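Cups and trays: your questions

Do I need a tray?
I think so! Mine is salmon pink with a raised rim, and the cups go on it in two rows, tall tumblers at the back.

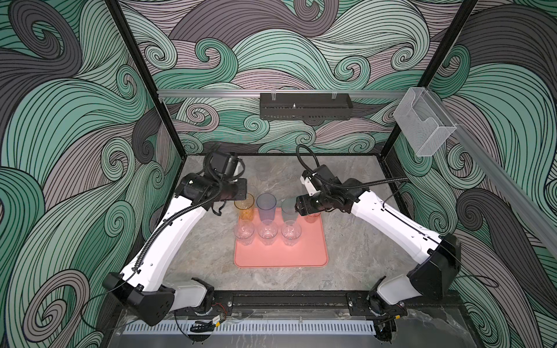 Pejman Daneshvar wrote in to say he gave up on trays and keeps his cups in a drawer, 10 of them, nested. Fine if you have the drawer (I don't).

Right side up or upside down?
Frosted ones go upside down at my place, straight on the counter.
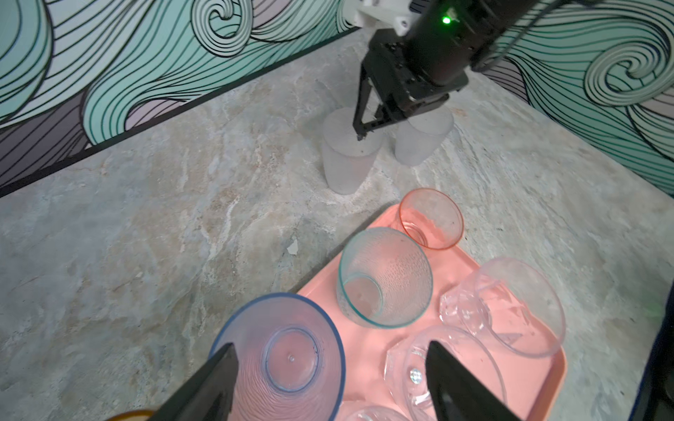 I do the same with my Cestine glasses, and I leave them that way overnight. Dust drives me nuts.

Can I stack them?
Three high, tops. Four and they stick.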